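Signed exhibition print with no stamp on the back, is it worth insuring separately?
Posted 3rd January by drallico_prints

I inherited a black and white portrait photograph from my aunt's house. It is a gelatin silver print, 10 by 14 inches, mounted on card and signed in pencil on the mount under the lower right corner. There is no studio stamp on the back. What there is on the back is a gallery label from Rullavmont with a stock number, 1278, and a title, and someone has written "ex. 80" in ballpoint below that. I don't know if that means exhibited in 1980 or the eightieth print of something.

The auction house I emailed said they would need to see it in person. Before I pay for that I would like to know two things. Does a missing stamp mean it was printed later by someone else? And should I take it out of the frame? The card has gone brown along the top and there is a faint wave in the paper on the left side.

Jirken
Stamps are less useful than people think. Plenty of photographers stamped only the prints that went to magazines, so that the picture desk knew where to send them back. Prints made for a gallery wall were often signed on the mount and left blank behind. Check whether the signature is on the mount only or runs onto the print. A mount can be swapped, and buyers know it.

The gallery label matters more. If the gallery kept stock books, number 1278 should lead to an entry with the date it came in, who consigned it and what they asked for it. Write to whoever holds their papers now. When a gallery closes, the records may go to a local museum or a university library, and the archivist will usually look up one number for free if you send a clear photo of the label. 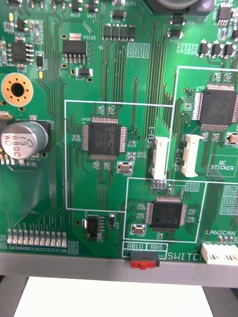

On the date of printing, the paper itself can help. Many papers made from the 1950s on contain brighteners that glow bluish white under a cheap ultraviolet lamp. If yours glows strongly and the portrait was taken in the thirties, it is a later print. If it stays dull you haven't proved anything, but you haven't ruled out an early one either. Do it in a dark room and only for a few seconds.

I would read "ex. 80" as an exhibition year, but that is a guess. Numbered editions are normally written as a fraction, and earlier portrait work was rarely editioned at all.

framer_in_may
Leave it in the frame until a paper conservator can look at it. The brown is probably acid from the window mat. The wave could be old damp, or dry mounting letting go. If the print is stuck down, don't try to lift it.

Negussie
My insurer wanted a written valuation before they would list a photograph by name. Yours might not. I had one like this and it was worth less than the frame, so ask for a verbal estimate first.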